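Tondside repair evenings to run all year after a bumper autumn
23 December 2024
Budero, the community workshop on Tondside's old market street, will open its doors for free computer repair evenings right through next year.
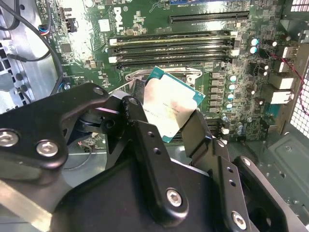 Two evenings a month, starting in the new year
The evenings began in October as a short trial, and we were bowled over by the response! Some 39 households brought in desktops and laptops that had been sitting in cupboards, and 31 of those machines went home again in working order – many of them to children who had been sharing with a brother or sister.
"I came in with my dad's old computer and a carrier bag of cables," said Yamila Tapia, of Tondside. "I went home knowing how to change the memory myself, and I've since done my neighbour's."
Workshop lead Shamim Bhutto is delighted to be carrying on. "People love seeing inside the thing they use every day. We've had four-hour sessions where hardly anyone stopped for tea."
Places are free and all ages are welcome, though under-16s should bring an adult. Please back up your files before you come, and bring the power lead – we do run short of them.
To book, call in at the Budero front desk and ask for Da-eun Bang.
Ends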